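Gear Corner: the Lumbao has landed

If you play bass and you've been waiting for a preamp pedal that doesn't turn your tone into a science project, pull up a chair. Urside, the small pedal shop in Wirkthorpe, finally shipped the Lumbao in March, and I've had one under my foot ever since.
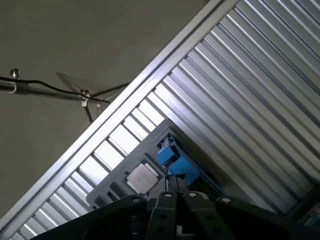
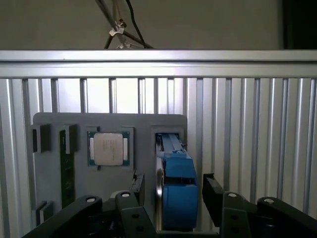
So what is it? The Lumbao is a bass preamp with a built-in compressor, and it has 2 channels that you can run one at a time or stacked. Channel one is clean and wide, the sort of sound you want under an acoustic guitar and a singer. Channel two is the dirty one, and oh boy, it's a good one! It starts to growl at nine o'clock on the dial and by noon it sounds like an old tube amp that somebody has left on all afternoon. Past two o'clock it gets fuzzy and a little rude (I love it there, my bandmates less so).

The compressor is a single knob. I was ready to complain about that, being someone who likes to fiddle with attack and release, but after a couple of rehearsals I stopped missing the extra controls. Turn it up a third of the way and your slaps and your fingerstyle sit at the same level. Go further and you get that squashed, bouncy Motown thing, especially with flatwounds.

The low shelf is set at 70 Hz, which suits a four-string beautifully. On my five-string the low B needed a small cut at the amp to keep from taking over the room, so five-string players should try it with their own rig first.

A few practical notes. It wants a regular nine-volt supply and it won't run on a battery. The DI output is quiet, even into the tired old mixer at our practice space. The footswitches are the soft-touch kind, and they're set far enough apart for big shoes, thank you Urside! My one real gripe is the labeling, silver print on pale blue, and good luck reading that on a dark stage. I put a dot of nail polish at my favorite settings.

The price is some 400 dollars. That's a chunk of money for one box, but it took the place of three on my board, and I sold my Flalari compressor to help pay for it. (The Flalari is still a lovely pedal, especially on guitar. I just didn't need both.)

Next time: short-scale basses, and whether a heavier set of strings can fix a floppy E. If you have a favorite gauge, hit reply and tell me about it!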